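We use cookies to remember your settings and to count visits. Accept all | Manage choices

Ledelix teaches two-armed robot to put the cups away

Ledelix has started training a two-armed robot to handle household items by having people steer it through each job by remote control. The work, which the company calls Heva, began in May with one of the plainest chores in the kitchen: hanging cups on a stand.

An operator sits at a pair of hand controls and moves both arms at once. Every movement is recorded along with video from the cameras, including small ones mounted close to the grippers. The recordings are then used to train software that is meant to do the same job without a person at the controls.

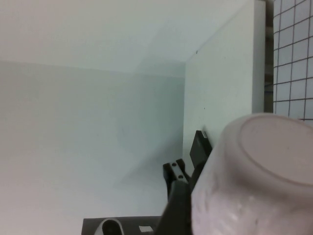 A gripper with a pink container, seen from the robot's own camera.

Abla Yammine, who leads the project, said the close-up view matters most in the last moments before the fingers shut.

"From across the table you can't tell if the grip is good," she said. "From the wrist you can. The operators look at that picture more than any other."

A full run takes up to 10 minutes when the operator is new to the controls. Practiced operators work in shifts of 2 hours, with the items moved to new spots between runs so that the software does not simply learn one layout by heart. Runs with mistakes are kept as well — a dropped cup that gets picked up again is considered useful, and is marked as such in the records.

Shayne McAlister trained as an operator this spring after several years on a packing line. He said the hardest part was learning to wait.

"Your hand wants to go faster than the arm does," McAlister said. "And you can't feel the cup. You have to watch it and decide."
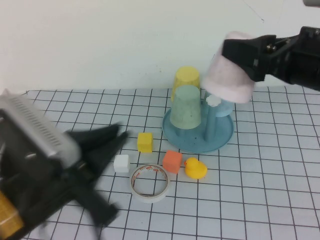 A pink cup is held upside down over the blue stand, with small foam cubes, a rubber duck and a roll of tape on the table.

The company tried guiding the arms directly by hand before it settled on remote control. Yammine said that method was easier to pick up, but the person's own arms kept blocking the cameras. It is still used for short movements such as turning a lid.

Donnelly, a maker of kitchen fittings, is paying for part of the work and will get the first look at the results. Neither company would give a figure.

Four operators are now working on Heva, and three more are due to start once a second table is ready. The next job on the list, named Lisel, is folding dish towels. Yammine said she expects that one to go slowly.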